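A morning at the Heserbridge shared workshop

I went to the Heserbridge open morning in December expecting to be talked at, and I was. The workshop members have been putting together a two-armed snack sorter they call Burnen, and the notice on the door promised "hands-free packing you could build at home." I have built enough shelves from instructions to distrust that kind of sentence.

Burnen's job is simple to say. Snack packets lie on a woven mat, clear plastic bins stand along the back, and the arms are meant to move one into the other.

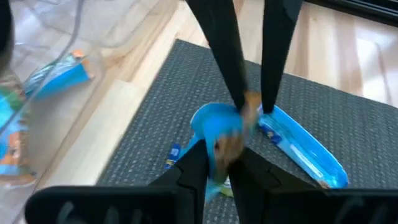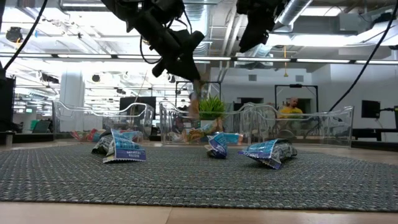
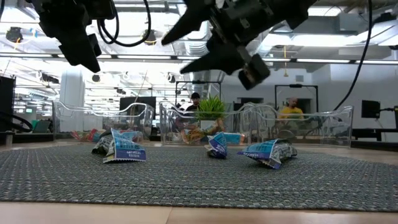 Burnen at the Heserbridge workshop: the grippers and the blue snack packaging on the gray mat.

The choice of cargo is braver than it looks. A box has corners and stays the shape it was. A crinkled snack packet has no proper sides, and it folds wherever you squeeze it. One of the bags was oatmeal raisin, and I would not trust most people to pick that up by the edge without crushing something.

So I asked the question I had come to ask, which was how often it works. I got a long answer about how hard the problem is. I agree that the problem is hard. After I asked again I was shown the log, a spreadsheet kept since the build began, with 2667 tries written down and 1259 of them marked as good. That is less than half. To their credit, the sheet was right there and they let me scroll through it. Less to their credit, "good" had no definition at the top of the column. Does a packet that lands in the wrong bin count? Two members gave me two different answers.

The money was clearer. Parts for the mounting, the cables, the fingers and the small stuff came to $571, but that leaves out the arms, which were bought secondhand before the project had a name. I think a figure that leaves out the arms should be kept off a flyer about building a robot arm sorter at home. The control software is Bruveo, which the members wrote themselves and keep on the workshop's own server. You can take a copy if you sign up for a bench.

There is a good deal I liked. The fingers are long and thin and finished in plain matte black, and they get down to the mat without the bulky part of the arm getting in the way. The mat itself seems a sensible idea — a slick tabletop would let a packet skate off the moment it was touched. The bins have a dip in the front rim, so there is less wall to clear. Whoever thought about those things had spent time watching packets go wrong.

The cables bother me. They loop off the arms and hang down around the work, and I would have tied them back on the first day. I was told they need the slack. Maybe so, but one snag on a bin and your packing line is on the floor.

The talk afterward ran to 3 parts, and I stayed for two. The second covered the Lumbantobing grip, their house name for coming at a packet with both fingertips close together and pinching a fold. It made sense to me on the whiteboard. They want it working on every packet type by spring, which I would call hopeful.

Would I build one? Not for snacks. I can fill a bin by hand in less time than it took to hear about the spreadsheet. If you already own a pair of arms and like fiddling, go and look, and take your own questions about the log. Doors open at 10 a.m., the coffee is free, and the parking lot behind the building fills up early.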